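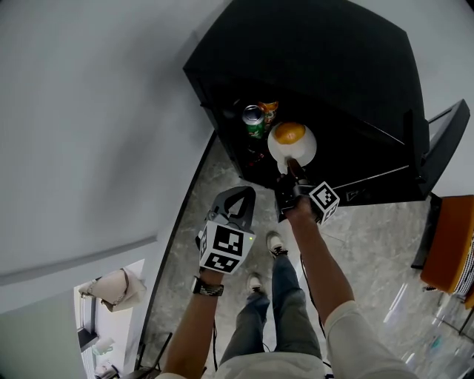 Brumport, 20. März 2018

Teller im Minikühlschrank: Wie räumt man das Fach vernünftig ein?

Asanka Gamage
Hallo zusammen, ich habe einen schwarzen Minikühlschrank (Plollatel, gebraucht gekauft, Anleitung fehlt), der auf dem Boden an der Wand steht. Die Tür geht nach rechts auf. Drin sind im Moment eine grün-silberne Dose, daneben etwas Verpacktes zum Knabbern und davor ein weißer Teller. Mit dem Teller klappt es nicht gut. Steht er vorn, muss ich ihn jedes Mal herausnehmen, wenn ich an die Dose will. Steht er hinten, komme ich schlecht an ihn heran, weil das Gerät so niedrig steht und ich von oben hineingreifen muss. Innen habe ich 340 mm Breite gemessen, die Außentiefe ist 404 mm. Einen zweiten Einlegeboden habe ich nicht.

Stellt man Teller in so kleine Geräte überhaupt hinein oder füllt man besser alles in Dosen um? Und darf der Teller die Rückwand berühren? Beim großen Kühlschrank habe ich darauf nie geachtet.
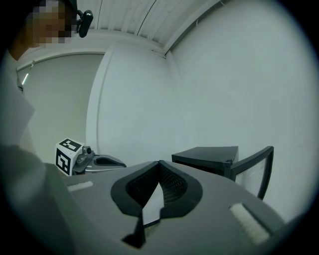 Zuletzt geändert: Juni 2018

Robel Adugna
Teller geht, er sollte nur klein sein. Ich nehme eine Untertasse, die passt bei mir auch neben die Getränke. Hohe Sachen nach hinten an die Seite, flache nach vorn, das hast du ja schon fast so. Wenn du öfter an die Getränke willst als an den Teller, dann tausch die Seiten: Dose an die Türseite, Teller auf die andere.

Zur Rückwand: Abstand lassen, zwei Finger breit reichen. Bei vielen kleinen Geräten wird es dort am kältesten, und Obst bekommt leicht Frostflecken. Außerdem läuft an der Wand Kondenswasser herunter und steht dann im Teller. Offene Sachen würde ich abdecken - ein zweiter Teller umgedreht darüber genügt. Gebäck gehört meiner Meinung nach gar nicht in den Kühlschrank, außer es ist Creme drin. Orangen halten sich ein paar Tage auch auf dem Tisch.

Wegen der Höhe: Ich habe meinen auf einen niedrigen Hocker von Malby gestellt. Vorher prüfen, ob der das Gewicht trägt und nicht wackelt, wenn die Tür offen steht. Auf glattem Boden kommt bei mir noch eine Gummimatte darunter.

Arellano
einfach weniger reinstellen. bei mir sind nur getränke drin, rest kommt in den großen

Asanka Gamage
Danke euch. Ich habe jetzt die Seiten getauscht und decke ab. Einen Hocker suche ich noch. Robel, wie viel Platz lässt du hinter dem Gerät zur Wand?

Robel Adugna
So viel, wie in der Anleitung steht, bei mir ist das eine Handbreit. Wenn du keine hast, frag beim Händler nach dem Modell. Die Lüftung darf jedenfalls nicht zugestellt sein, auch nicht mit Kartons.
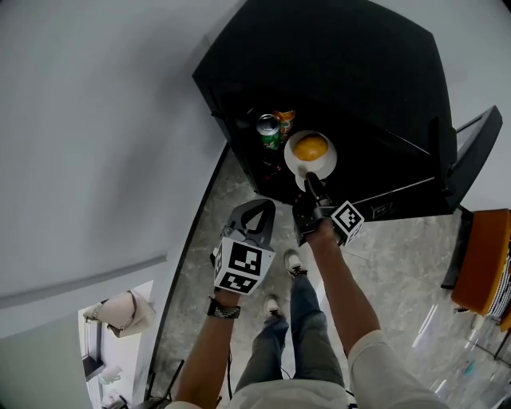 Kategorie: Haushalt und Küche > Kühlgeräte

Fast 700 Aufrufe, Status: beantwortet

Ähnliche Beiträge
Minikühlschrank brummt nachts
Türanschlag wechseln, welche Schrauben?
Wie oft muss man ein kleines Gerät abtauen?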